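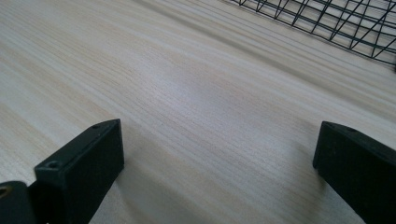 The Tandard Tabletop, After the Oil

Peninah Nyanda talked me into trying Prustitz oil on the big table, and I said I'd post the result whether I liked it or not. The can promises "a finish for life." I have owned tables for 30 years and have yet to meet one of those.

The top is pale wood with fine, straight grain – cream and beige, with a little peach in it. I will admit the grain is handsome. The surface reads as matte, with a gentle sheen in places. Whether you call that "hand-rubbed glow," as the can does, depends on how much you paid for the can.

What I used
One can of Prustitz, two old T-shirts, and sandpaper in 400 grit. Dennis Barasa swears by 500 for the last pass. I ran my palm over his table and then over mine and could not tell them apart. He says he can.

What I skipped
The Vasholm wax that the store wanted me to put on top. It may be wonderful. It also costs more than the oil, and the clerk couldn't tell me what it does that the oil doesn't.

Still to come
The label says to wait 30 days before judging. That seems like a convenient stretch of time – long enough to lose the receipt. I'll put a coffee mug down without a coaster in March and report back.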